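**Patterned-cell training** is a method in robot learning in which the walls and the table of a small work cell are covered with decorated paper or cloth, and the covering is changed between recording sessions. The aim is to teach a grasping policy to attend to the object and to ignore the background. The method was described by Abelardo Ledesma and Leopold Gasser in the Brallumham report, and it is mostly used with cameras mounted at the wrist of the robot.

## Background

A policy that learns from demonstrations can connect its movements with things that have no relation to the task. If all demonstrations are recorded before the same plain wall, the policy may use the corner of the wall as a sign of where the hand is. When the robot is moved to another room, this sign is gone and the grasp fails. Earlier work at Grimska tried to solve the problem by changing the background of the images in software. According to Ledesma, the replaced backgrounds did not follow the motion of the wrist camera well, and the policy learned to recognize the replacement itself.

## Method

The cell is a small enclosure with aluminum rails along its edges. Wallpaper with a strong repeated motif, such as flowers, branches or lace, is fixed to the inner sides. Two different papers can be used in the same cell, so that the view changes when the wrist turns.

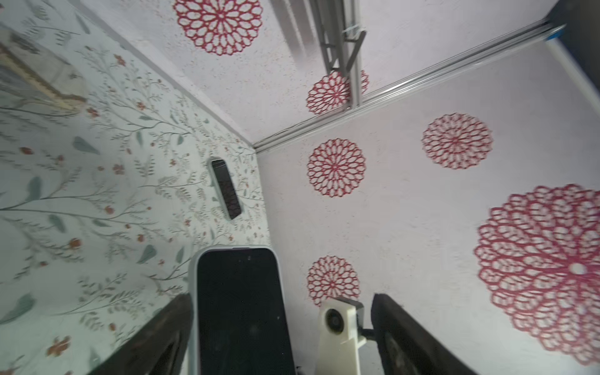

A session consists of 200 demonstrations with one set of coverings. After this the coverings are changed and the next session begins. In the Brallumham report the full set had 2000 demonstrations, all of them guided by a human operator. The objects were smartphones and their cases. Gasser chose them because a dark glass screen gives reflections, and the reflections change with every small rotation of the hand.

The recorded images are given to the policy without masks and without labels for the background. The only other input is the position of the joints. This makes the method simple to repeat, but the work of changing the paper is slow, and the report gives a full page to the question of glue.

## Results

The policy was tested in a room that was not used for training, with 161 attempts for each version. The version trained in the patterned cell dropped the phone in 5 attempts. The version trained before plain walls failed more often, mainly when it approached a phone from the side. The authors did not find a clear difference between floral and geometric papers.

Objects with a pattern of their own were left out of the test. A later note, dated 10 September 2023, adds that the Vergara group repeated the training with an Arkus controller and obtained a similar result, although with a smaller set of objects. 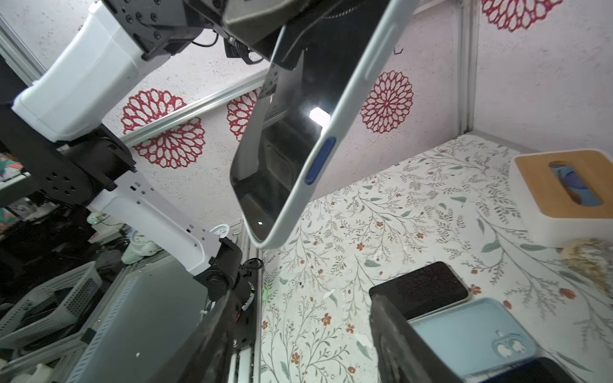
**Why is the background changed only between sessions and kept the same within one session?**

Within one session the operator needs a stable view to work at a steady speed, and the motion of the wrist camera already gives many different views of the same paper. The authors also wanted to know which covering belonged to which demonstration, so that one session could be removed from the set and the training repeated without it.

## Limitations

The method does not treat changes of light. All sessions in the report were recorded under bright ceiling lamps, and the policy became less reliable in a dark room. It is also not known if the effect remains for larger robots, where the walls are far from the camera and cover a smaller part of the image.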